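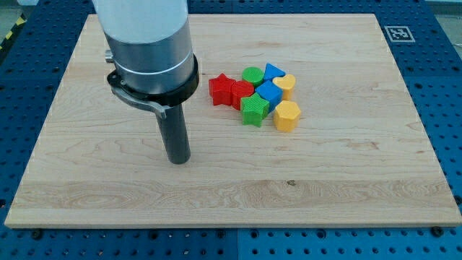

Most boards sold for kitchens and workshops now come with a finish on them, and I think most of them would be better without it. I have made and sold boards for long enough to have changed my mind on this once already. When I started I oiled everything, waxed it and buffed it, and customers liked the shine. What I noticed later was how much of the wood I was covering up. Pale maple has a quiet grain. The streaks run along the length in waves, there may be a broader band where the colour goes slightly darker, and now and then a small dark knot turns up off to one side of the middle. Put a heavy coat of tinted oil on that and it goes orange, and the knot looks like a stain.

Home Essays Workshop Stockists Contact

The knot is where I get the most argument. Shops ask for clear boards. Montoya, who took my first proper order, sent back 52 of them with a polite note saying that the marks would put people off. I re-cut what I could and sold the rest from a table at the May market, knots and all, at the same price. They went by lunchtime. I don't claim that proves much, as people at a market will buy what is in front of them, but it did make me stop apologising for a knot.

A small, tight knot does no harm to a board. It won't fall out, it doesn't weaken anything that matters, and it gives you a way of telling which side you used for onions. A large or loose one is a different thing and should be cut away. The trade treats both as faults because it is easier to write a rule that says no knots than to train someone to look. The result is a great deal of good timber burned or chipped.

I would say something similar about colour. A child's block should be red or yellow or blue and leave no doubt about it. Plastic is very good at this, and I have never understood the wooden toy makers who rub a faint pinkish wash into a star and expect a two-year-old to be pleased. Bright shapes look their best on a plain, pale surface, and a plain, pale surface looks better for having them on it. My own children's blocks lived on an offcut of maple for years and I never once wished that either was more like the other. Wood doesn't need to be coloured to earn its place in a playroom, and plastic doesn't need to be beige.

Inês Paiva, who shares the workshop with me and makes stools, disagrees with nearly all of this. She says bare maple goes grey in a family kitchen within three months and that people want something they can wipe. She is right about the grey. I have a board at home that has never been oiled, and it is the colour of weak tea at one end. I scrub it with salt, stand it on its edge by the window — never flat against the worktop — and take the worst off with fine paper when I remember. It takes ten minutes. I would still choose it over the Camau board we were given as a wedding present, which has a hard lacquer that has begun to lift at the corners and can't be put right without stripping the lot.

Lacquer is my real complaint. It sells a board as something you won't have to look after, and for a year or so you don't. After that the knife marks go through it, water gets in underneath and the board is finished. A bare one can be planed and started again. I have done that for customers with boards older than mine, at a charge of 3 pounds and the price of the return post.

If you do want a finish, use a thin one. Plain mineral oil, wiped on and wiped off again, and left overnight. Leave the end grain until last and give it a second go, as it drinks more than the face does. Keep the coloured oils for garden furniture.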